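Preguntas frecuentes: compra sobre plano en Pavstead

¿La entrega en abril es segura?
Yo no lo daría por hecho. El contrato permite 4 meses de retraso sin penalización -- léalo.

¿Los 3,000 euros de reserva se devuelven?
Nondell dice que sí. Pídalo por escrito.

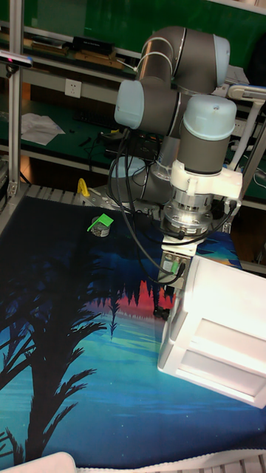
Cajonera blanca y tela con paisaje nocturno.

¿Los 169 metros son útiles?
No, construidos. Reste terraza y zonas comunes antes de comparar precios.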